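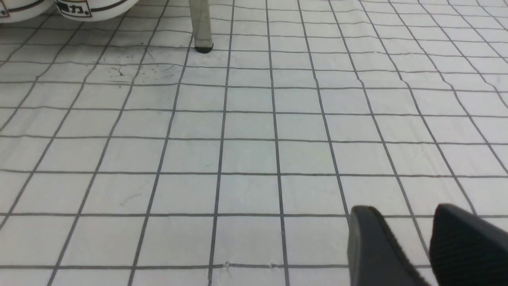 How to book a pub tour for your band without losing your shirt

Most advice on booking a small tour is written by people selling something: a course, a mailing list of venues, a "gig pack" with a logo on it. I've bought two of those lists. The second had 242 venues on it and a good third had stopped putting on music or had closed altogether. So treat what follows with the same suspicion. It's how I do it for a four-piece blues band playing mostly rooms that hold under a hundred people, and if you're a solo act or a metal band some of it won't fit.

Before you write to anyone

Work out what a night away costs you. Fuel, food, strings, a bed if you need one, parking, and whatever the drummer loses by leaving work early. For us a night within an hour of home comes to £56 and a night with a stopover comes to £152, sharing one family room and eating from a supermarket. Your numbers will be different. Write them down anyway, and don't let anyone in the band tell you it'll sort itself out on merchandise. It won't. We sell a few CDs on a good night and none on a bad one.

Next, be hard on your recordings. You'll be told you need a video, a press kit, a professional photo and a biography in the third person. A booker at a pub listens to perhaps forty seconds of one song, on a phone, while changing a barrel. Pick the song that sounds most like you do live and put it first. If your best recording has a horn section and you don't travel with one, leave it off.

Choosing the area

Draw the route before you pick the venues. Our first attempt went Kestton, then right across to Siltetstead, then back to within ten miles of Kestton the next night. On paper it was three gigs. In the van it was two hundred miles that didn't need driving.

Start with one firm date, ideally somewhere you've played before or where you know another band, and look for things within ninety minutes of it on either side. Two towns close together can be worse than two far apart, as many pubs won't book you if you're playing down the road the same week. Some will put this in writing, others will just go quiet when they see your poster. Ask.

Finding rooms that really book bands

Ignore lists, including free ones, until you've checked each entry. Look at the venue's own page for gigs in the last month. Look at who played. If it's all tribute acts and you play your own songs, move on, however nice the stage looks. Look for photos put up by the audience too, which will tell you more about the turnout than the venue ever will.

Then ask bands. Find one that sounds a bit like you and lives in the area, and send a short message asking where they'd play and where they wouldn't. The second half of the question is the useful one.

Writing to the venue

Keep it to five or six lines. Say what you sound like in ordinary words, give the dates you're after, say how many of you there are, how long you can play and whether you bring your own PA. One link. No attachments. Something like this:

"Hello, we're a four-piece blues band playing mostly our own songs with a handful of covers. We're in your area in April and would like to play a Friday or Saturday night if you have one free. We can do two sets of 45 minutes and bring our own PA. Here's a live track. Our usual fee is on the second line of the page if you scroll down."

I take out the fee line when I'm writing to somewhere I'd like to play at almost any price. I'm told this is a mistake and it may be.

Send it in the early afternoon. Wait a week, send one reminder, then ring. After that, leave it. A place that needs chasing four times to agree to a date will need chasing four times to pay you.

What deal to accept

A flat fee is the best thing a small band can get. Take a slightly low flat fee over a tempting share of the door, unless you know the town. Door splits sound fair, and sometimes they are, but read what comes off the top. We once agreed to seventy per cent at Park, a basement bar with a decent name, and found out on the night that the sound engineer, the posters and the person on the till were all paid first. Our share was £3. Each of those costs was probably real. It was still our fault for not asking.

Be very wary of any deal where you sell tickets in advance and hand over the money. The people who offer it will say it shows commitment. What it does is move the risk of an empty room from them to you. The same goes for "exposure", a support slot with a buy-on, and competitions where the winner is picked by how many friends turn up.

Whatever you agree, get it in an email. It needs the date, the fee, when you'll be paid and how, load-in time, set times, and who brings the PA. If the agreement was made on the phone, write it up yourself and ask them to reply with a yes.

On the road

Ring two days before. I've had a venue forget us completely and book a darts final.

Arrive when you said you would. Find out who's paying you before you play. At the end of the night the manager may have gone home and the bar staff may know nothing about it, and you'll have a long argument in your coat.

Merchandise goes near the door or the toilets, never beside the stage. Take a card reader and some change. Don't order a new batch of T-shirts for the tour. We still have a box of larges.

Afterwards

Add it up the next morning, with the receipts in front of you. Count the fuel properly. Then ask for a return date while they still remember you, if you want one. We've been back to the Destier three times on the strength of a text sent before breakfast, and it doesn't have a stage at all, just a corner where they move the fruit machine.

Don't believe anyone who says the second tour is easier. Ours was cheaper, mainly through cutting the night that lost the most, but the emails took just as long.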